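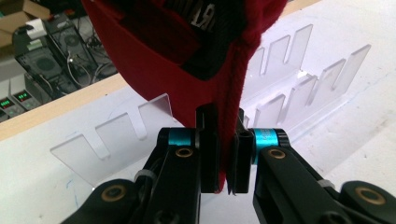 What I saw at the Sterix open day

I went to the Sterix open day at Mullham in March expecting robots working by themselves. Most of my visit went on watching people pick up hats with hand-held grippers. Chaiwat Ratanaporn, who showed us round, said they record the movements and train the arms on them later. 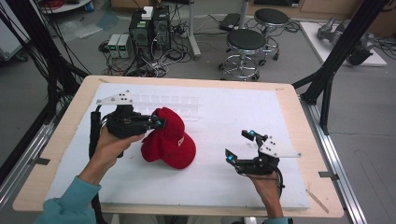
A gripper in each hand, with the left one on the brim of a red cap.

I stayed 30 minutes and found it slow. I still think more firms should show this part. The Wosstead demonstration last year was 2 minutes of polished video, and I learned nothing from it. At Mullham I could see how much human work goes in first. Anyone deciding whether to buy these machines should ask who did that work, and how they were paid.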